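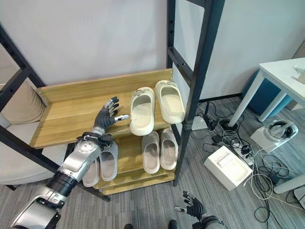 Slippers on the entryway rack, upper shelf and lower steps.

Hallway Helpers wanted at Plollari – join our home entryway study

Do you have feelings about where shoes go? So do we, and we'd love your company for a few months. Plollari is a small home organization workshop on the ground floor of the old Bassi building (put up in 1891, and still blessed with the creakiest front door in town). We are looking for participants to help us work out how people really store, grab and put away the shoes they wear indoors.

What we're studying
Our current project is called Clustus, and it is all about the first few steps inside a home. We set up black metal racks with wooden shelves, fill them with slide slippers in pale colors, and ask people to use them the way they would at home. Which pair goes up high? Do you line them up side by side or stand them on end? Do you bend down to the lowest step, or does that shelf slowly turn into the place for pairs you never wear? We have plenty of guesses and we want to hear where we're wrong!

What you'll do
You'll come in for 3 visits of one hour each. On the first you'll put a mixed pile of slippers onto the rack any way you like, then talk us through your choices. On the second you'll use the rack in a pretend morning rush – bags, coat, keys, the works. The last visit is a relaxed chat over coffee, where we look at your arrangement next to other people's and you tell us what you'd change about the shelves.

There are no right answers. Very tidy people are welcome, and so are people who kick their slippers off in the middle of the hall and step over them for a week (several of us on the team fall into that group).

Who can take part
Anyone 18 or older who shares a home with at least one other person. You should be comfortable bending and reaching, but tell us if you aren't, as we have a seated version of the visits and would be very glad to have more people try it. No experience needed. Please bring clean socks!

Pay and practical things
Participants receive $800 after the final visit, and we cover bus fare or parking. Visits run mornings and early evenings, and we'll fit them to your schedule as well as we can. The entrance has one step with a ramp beside it. Rukex, our partner on the shelving side, will read the written notes, but your name won't be on them. The study runs through February, so there is still room if your summer is already full.

How to sign up
Send us a short message through the contact form with "Hallway Helpers" in the subject line. Tell us who you live with, what kind of entryway you have, and where your slippers are right this minute. A couple of sentences is plenty. We answer every message, usually within a week, and we'll suggest some times for your first visit.

Posted May 29, 2025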